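Ullcombe open day: kitchen demonstration set

README, last changed in March

What is in this folder

Recordings and stills from the kitchen demonstration at the Ullcombe open day. Visitors came through in groups of 12 and watched an arm work at a toaster oven on an ordinary counter. The set was put together for people who were there and asked for the data, and for anyone at Wallus or Plunum who wants to compare it with their own kitchen runs.

There are 400 episodes. An episode starts when the operator says go and ends when the arm is back at rest or the operator stops it. Failed episodes have been left in and are marked as failed in the index.
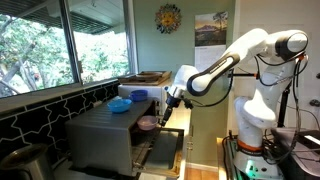

Chaminda Bepari

The task

The job on the day was the toaster oven: door, rack and bowls. The instruction text for each episode is stored exactly as it was typed, so spelling varies and "toaster", "oven" and "toaster oven" all mean the same appliance. The microwave next to it was not part of any task. It stayed where it was because the kitchen is used as a kitchen the rest of the year.

Visitors were allowed to choose the next instruction from a printed list. A few asked for things that were not on the list, and where the operator agreed to try, the episode has "visitor" in the notes column. Expect a lower success rate in those.

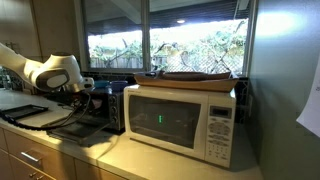

Arm over the counter, toaster oven door down.

Layout

episodes/ - one folder per episode, numbered in order of recording
index.csv - episode number, instruction, result, notes
stills/ - single pictures, no matching episode number
lobo/ - settings for Lobo, the playback tool we used on the day

Lobo needs version 2 or later. Older copies open the files but show the gripper state one step behind, and we spent most of the lunch break finding that out.

Known problems

The light changes a lot. There is a big window behind the counter and the blinds were left up so that people could see, and the later episodes are noticeably darker than the morning ones.

Black cable hangs from the arm and crosses in front of things. If you are training a detector for the appliances, check what it does with the cable before trusting the numbers.

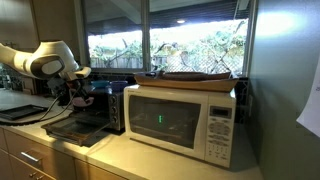
The position of the bowls was not measured. They were put back by hand between episodes, so treat the start state as approximate. The same goes for the tray on the counter, which got nudged more than once.

Sound was recorded but has been removed from this copy, as visitors were talking throughout. Two episodes have gaps in the joint data where the logging stopped and was restarted - both are listed in the notes column.

Use

Free for teaching and research. Please name the Ullcombe open day if you publish anything from it. Corrections to the index are welcome, with the episode number in the subject line.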